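Notebook, textiles and laundry room set-up
November 2018
Bruvus flat, bedroom and bathroom end

Continued from the June entries. Subject is still the garment stock and where it lives between runs of the tidying task: bed, basket, wash, shelf. Written up on the same evening, so the numbers are from the sheet and the opinions are mine.

Garment stock

The register stands at 185 items after the last cull. 38 were withdrawn, mostly for stretched necks and for hems that had started to come down. The withdrawn items are in the sack marked Jena and should not go back into the wash with the others. Two T-shirts had lost their tags. I have sewn in new ones at the left side seam, same place as before, and entered them under new numbers.

Dark items still give trouble with lint. White cotton washed in the same load picks up enough grey to be noticeable on the bed. Darks and whites are now separate loads, including on short days. The tumble dryer filter had not been cleared since the last entry. Cleared.

Total weight of the full stock, dry, off the parcel scale in two halves: no good figure. The scale drifts when the sack overhangs the plate. Repeat with the garments in the crate.

Bed

The Pretora mattress has a soft near edge. Anything left close to it slides, and a T-shirt with one sleeve over the side will usually follow the sleeve. I tried tucking the sheet tighter, which helped for cotton on cotton and made no difference for the knits. The duvet holds garments better than the bare sheet does but hides small dark things in its creases. Socks in particular. Check the creases by hand before signing off the bed as clear.

Ironing of the bed linen has been dropped. It took 7 minutes per sheet and the creases were back by the second layout.

Layout rules, as now used:
Drop garments from standing height, one at a time. No arranging afterwards.
At least one dark and one coloured item per layout.
If an item falls to the floor before the start, pick it up and drop it again.
Write down which cover is on the bed, sheet or duvet. This was missing from four rows in June and they had to be thrown out.

Basket

The white plastic basket replaces the wire one, which snagged knitwear. Its walls are low, so a T-shirt dropped in loosely can end up with a hem over the rim. Counted as in if the bulk of the cloth is on the basket floor. I would like a stricter rule but the sheet has no column for it.

The basket goes on the low wooden stool by the toilet. On the carpet it was too low to reach into comfortably and it crept. On the stool it stays put if the stool is square to the wall. One foot of the stool rocks on the join between carpet tiles; a folded card under it is enough for now. Proper felt pad on the Ismail order, line 897.

Teal shirt, black garment, bed covers and basket: 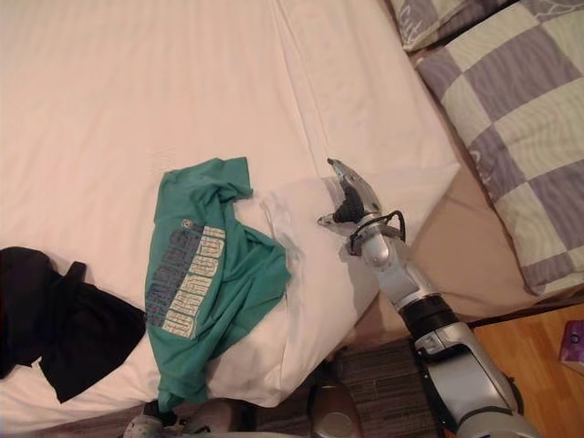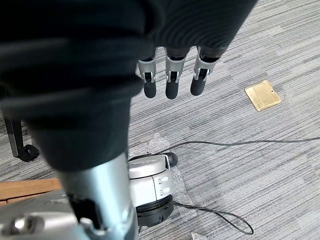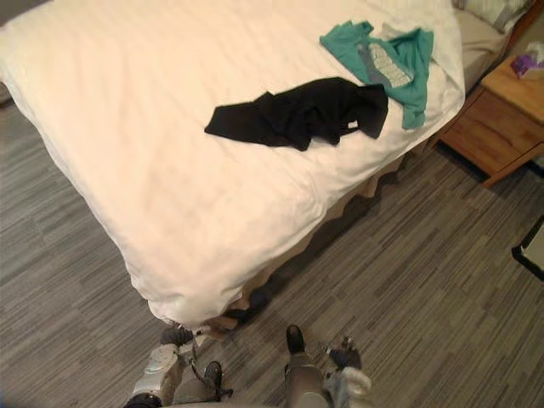
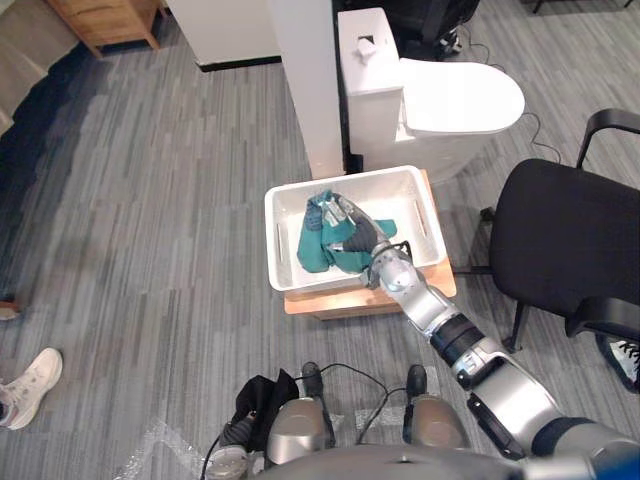

The printed T-shirts need a separate note. The print is stiffer than the cloth round it, so the shirt folds along the edge of the print and keeps that fold through the next layout. After a warm wash the effect is less. Turning the shirt inside out for drying makes it worse on the chest side, as far as I can tell from handling them. Plain shirts in the same cotton do not show it. For the next block I want the two kinds kept in separate rows of the sheet so that they can be compared.

Pillowcases: too few. When both sets are in the wash there is nothing for the bed. Order two more, white, plain hem, no buttons.

Carpet tiles: one lifting at the corner near the bathroom end. Pressed down, lifted again. Needs tape or a new tile.

To do
Reweigh stock in crate.
Add cover column and rim column to sheet.
Felt pad, pillowcases, lint roller refills.
Move the Jena sack out of the bedroom before somebody washes it.
Wash darks tonight, whites tomorrow.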